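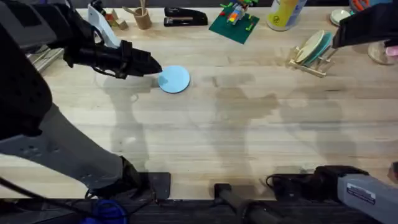
The butcher-block table, with the cork cup and the stapler at the back.

The table came first. Before the shelves, before the lease was even signed, the owner of Güneş had the butcher block carried in and put where she wanted it.

"I didn't have a chair. I stood at it for 13 days," she says. She sells small desk and table goods, coasters mostly, out of one long room behind the Skosesum bakery. We talked at 16 minutes past nine, she had a delivery coming and kept looking at the door.

So, the wood. Pale, honey colored, a few dark stains in the grain. Does she mind them?

"No. People want me to sand it. A man from Fidero quoted me for the whole top, sanding and oil, and I said let me think. That was June. Still thinking."

She paid 2,680 for the table and two benches, secondhand, from a school kitchen that was closing. The benches went to her sister. The table takes up more of the room then it should and she has bruised the same hip on it more than once.

On the light blue disc: it's round, flat, matte, coaster size. She has strong feelings about the blue.

"Light blue is hard. Too much gray and it looks like a hospital. Too bright and it's a kids' party. On this wood it sits right – I check every color on this wood before I order." The order from Trirka was 72 pieces, all one blue. She wanted to start smaller, they wouldn't do smaller.

Along the back edge is what she calls the row. A white curved plastic piece, a little block toy in pale and reddish-brown wood, a tan cork cup with wooden sticks standing up in it, a black stapler. It looks arranged. She says it is and it isn't.

"Everything that has no drawer goes to the back. Then I get annoyed and straighten it."

The stapler is for order slips. The sticks are for stirring glue, she buys them in bags. The block toy she will not put away – a customer's kid played with it through an entire return, quietly, and it has stayed out ever since.

And the cork? "Cork is warm. I like picking it up. Metal cups make a noise when you drop things in, all day, clink. I can't."

Would she change anything about the table? Height, she says right off. Two inches taller. Her back hurts by four.

Then the delivery came and she went to get teh door. She did say, on the way, that the sanding quote is probably expired by now.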